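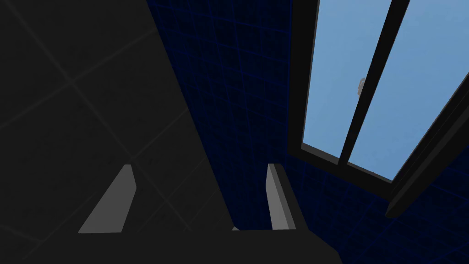 Okay so Zawadi gave me until four to turn the wish list into a budget, and I'd told her sure, easy, because I say that about everything. The list was 147 lines long! Who needs 147 lines to buy one arm?

"Start with the gripper," Lewis said. He was eating my crackers. "The arm's just the thing that holds the gripper."

So I started with the gripper. Clurnard wanted 3246 dollars for theirs, fingers included, and Turen wanted 1401 but the fingers were extra (300 a pair, and you know we'd break a pair the first week). I typed it all in and looked at the total and then I went and got more crackers.

"We could run it in simulation one more month," I said. "Fingers are free in there."

"Zawadi's been hearing that since February."

He had a point. I'd spent so long in the fake room that I'd started thinking about the blue tile for my own bathroom. My sister asked what I wanted for my birthday and I said grout, and I wasn't kidding.

At ten to four I moved the Turen up to line one, put in three spare pairs, and crossed out the espresso machine somebody had filed under "calibration." Then I felt bad and put it back, way down near the bottom, between the cable ties and the safety mats.

Zawadi read the whole thing standing up. She got to the last page, took out her pen, and crossed off the safety mats.

"We need those," I said.

"I know," she said. "Serden's lending us theirs. Is the coffee thing the kind with the milk?"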